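Home > Retro Gaming > Handhelds > How-Tos

News Reviews How-Tos Repairs Forum Contact

How to bring an old handheld game console back to life

I pulled a Nakbridge Pop out of a drawer last winter and it was dead as a brick. Two corroded battery contacts, a sticky A button and a screen so faint I could only read the score if I held it under the kitchen lamp. It plays fine now (I've lost most of this week's lunch breaks to it!), and the whole job took me one evening plus some waiting around for things to dry. I've done a few more since then, so let me walk you through it the way I do it now.

What you need

A small Phillips screwdriver, a plastic pry tool or an old guitar pick, white vinegar, cotton swabs, isopropyl alcohol, a soft toothbrush and a bit of fine sandpaper. If you want to replace the speaker you'll also need a soldering iron, but I'd leave that for last. Mine still sounds like a bee in a jar and I've grown fond of it.

Start with the batteries

Take the batteries out and look at the springs. White or green crust means they leaked. Dip a swab in vinegar, dab it on the crust and let it fizz, then scrub gently with the toothbrush. Go over it again with alcohol to get the vinegar off. If the metal underneath still looks dull, a few light strokes with the sandpaper will bring it up shiny.

Now try it with fresh batteries before you open anything. I skipped this on my second console, took the whole thing apart, and found there was nothing wrong inside at all.

Opening the case

The Pop has five screws on the back, and one of them is hiding under the sticker in the battery bay. Warm the sticker with a hair dryer on low and it peels back in one piece. The Grorkora models are put together almost the same way, only the shell has clips along the top edge too, so slide your pick along there until they let go.

Don't yank the halves apart! The speaker wires run from the back shell to the board and they're thin as hair. Open it like a book, with the hinge on the speaker side, and lay both halves down flat. I put mine on a folded dish towel so the screws don't roll away.
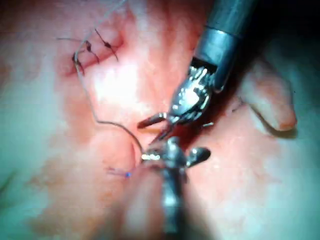 With the two halves flat you can lift the board out of the front shell. It's only held by a couple of plastic pegs. Under it you'll find the rubber pads for the buttons, and this is where years of soda and cookie crumbs end up. Wash the pads and the plastic buttons in warm water with a drop of dish soap and let them dry all the way – I leave them overnight.

The black circles on the back of the pads are what makes the contact, so be gentle there. Wipe the matching spots on the board with alcohol and let that dry as well. Carmela Bellini from our forum rubs a soft pencil over the black circles when they've worn thin. I tried it on my d-pad and it went from hopeless to pretty good, though I had to do it again in March.

The faint screen

First, find the contrast wheel. On a lot of these it's a tiny dial on the side, and it gets dirty and loses its grip. Turn it back and forth from end to end a bunch of times and see if the picture comes back. That alone fixed my Pop.

If you've got missing lines instead, the trouble is usually the flat ribbon between the screen and the board. Press on it lightly with a fingertip while the console is on. If the lines flicker in and out, a thin strip of foam stuck to the inside of the shell will keep the pressure on. Cut it small, or the case won't close.

Putting it back together

Buttons first, then pads, then board, then the back. Check that the reset button is still in its hole (I've had to open one up again for that, grumbling the whole time). Start all the screws by hand and tighten them a little at a time. Stop as soon as they feel snug, as old plastic strips easily.

Pop the batteries in and play something with lots of jumping. You'll know in a minute or two if a button is still lazy.

If it still won't turn on

Check the power switch. A squirt of contact cleaner – I use the Skirkine stuff in the small can – and some quick flicking on and off will often wake it up. If that does nothing, look for a broken wire at the battery terminals. Re-soldering one is a decent first project if you've got a friend to stand next to you. Aldo Marino did my first one while I watched, and I've done my own since.

Updated Nov 27, 2024 with the bit about the ribbon foam.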